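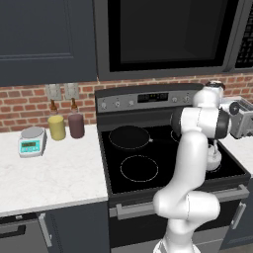 Recycling and Take-Back at Staltano: Your Questions

Updated Jul 1, 2025

I answer the mail for our take-back program, and the same questions come in over and over, so I finally sat down and wrote them all out. If yours isn't in the list, write to me anyway (I like getting mail, within reason).

What do you take?

Rigid plastics marked 2 and 5, mostly. Tubs, caps, lids, crates, plant pots, detergent bottles, broken storage bins. We also take small electronics with a plug or a battery compartment, so long as you can carry them in under one arm. That's my own rule of thumb and the people at the dock have more or less adopted it.

What don't you take?

Foam, film, garden hose, anything with motor oil in it, and PVC pipe. Please, please no PVC pipe! One piece in a batch of the number 5 stuff and we have to pull the whole load and sort it by hand. Christmas lights used to be on this list but they're fine now, just bundle them with a bit of string.

Do I have to wash everything?

A quick rinse is plenty. I leave my own yogurt tubs in the sink under whatever dishwater is going and they come out fine. Peanut butter jars are a pain, I know. Scrape them, give them a shake with warm water and call it good. Labels can stay on.

I run a small shop. Can I bring scrap?

Yes, up to 500 pounds a month with no contract. Over that, we ask you to sign up as a supplier so we can plan for the space. You'll need to keep your plastics separate by type and tell us if there's any glass fill in them. If you don't know what you've got, bring a handful first and we'll run it through the handheld scanner while you wait. It takes longer to find a parking spot.

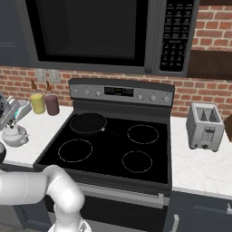

Where does it all go after I drop it off?

The plastics get shredded and washed at our own building, then the flake goes to Kamata, who melt it down and turn it into pellets. Most of the pellets are sold to a couple of molding shops that make crates and nursery trays. Some of the trays come back to us a few years later, cracked and full of potting soil, and I get a silly amount of joy out of that.

Electronics go a different way. We pull the batteries here, and the rest heads to Immont for teardown. They recover the copper, the steel and the circuit boards. The mixed black plastic from the housings is the hard part. Right now a lot of it can't be reused because of the flame retardants in it, and I'm not going to pretend otherwise.

What's the Esari project I keep hearing about?

Esari is the name of our pilot line for exactly that black plastic! Regular optical sorters have trouble with it because the dark pigment soaks up the light they use. The pilot line uses a different kind of sensor plus a float tank, and it's been going since February. So far we've run 4,000 pounds through it. The output is clean enough for test parts, but we haven't sold any yet. I'll update this page when we do.

Can I see the pilot line?

Group tours run once a month, with 12 people at most. Closed shoes, long pants, hair tied back. It's loud, and it smells like a wet basement near the tank, so if that sort of thing bothers you, maybe skip it. Kids can come along if they're over seven and staying with an adult.

Do you pay for material?

For household drop-offs, no. Suppliers on a contract get paid by weight and grade, and the rates change every quarter. I don't post them here because I'd forget to change them and then we'd all be cross with each other. Ask at the office for the current sheet.

Will you wipe my old laptop?

We remove the drive and shred it. If you want a certificate for your records, say so when you hand it over, as I can't make one up afterward. And copy your photos off first! Once the drive goes in the bin I can't fish it out, and I've had some sad phone calls.

My town already has curbside pickup. Should I bring things to you?

If your curbside program takes number 2 and number 5, use it and save the gas. Where we're handy is the odd stuff, like crates, bins and plant pots, which a lot of haulers leave sitting at the curb.

Can I leave things at the gate after hours?

No, sorry. The wind gets hold of the lids and I'm the one who has to chase them around the parking lot. There's a locked drop box by the front door for batteries and phones, and you can use that any time.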